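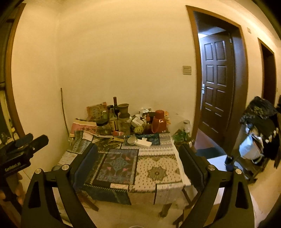 Fingers wide open, aimed at the little table by the wall.

So the gripper pair is finally at the point where I can walk around the house with it, which if you've been following along since March you'll know was not a given! I last wrote about the fingers when I had one that closed nicely and one that sort of sulked. The trouble was the holes in the linkage. I'd drilled them out by hand to get the pins in, they were a hair too big, and every bit of slop showed up multiplied by the time you got to the fingertip. I remade all the links over at the Clostholm workshop (they have a proper drill press, and a heater, bless them) and reamed the holes this time. Night and day.

The finger shape is still my version 2. I kept the triangular opening near the base because I like being able to get a driver in there without taking the whole arm off. The pads are the part I fuss over most. They need to be flat and tall enough that a jar doesn't tip when you grab it slightly off center, and there's a lot of jar-shaped stuff on that table.

I did put one of them on the kitchen scale, mount and all, and got 900 grams. Heavier than I wanted. My wrist is fine for a few minutes and then I start holding it against my hip like a toddler. I've got a list of places to shave weight, and most of them are in the mount, where I used way more plastic than anything needs because I was tired of things snapping.

The other change is the trigger spring. The first one came out of a Rikness clamp I'd taken apart, and it was so stiff I'd get a cramp. The new one is softer, and I can hold the fingers half open now, which was just about impossible before. Half open matters a lot more than I expected. If you go in wide every time, you knock over the neighbors.

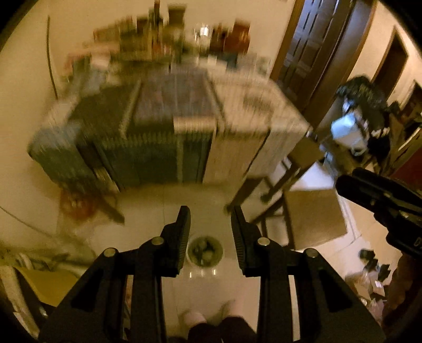
Anything low down is a different job from the tabletop. With stuff on the floor you're reaching past your own knees, the angle on the handle gets weird, and your elbow wants to be somewhere your leg already is. I'm thinking of tilting the handle 60 degrees from the finger line, so I can go straight down without folding my wrist in half. It might ruin it for tables. I'll mock one up in cardboard before I commit, having learned that lesson the expensive way with the first mount (8 hours on the printer, fit nothing).

Using one in each hand is the fun bit, though. It's clumsy and slow and I keep trying to scratch my nose with a gripper, but I can steady something with the left while the right goes looking for a grip, and that feels like a real tool for the first time.

Next up: thread locker on the pivot screws, a lighter mount, and maybe grippier pads if I can find some rubber sheet I like. If anybody has a favorite, leave it in the comments please!

Posted 2024-10-12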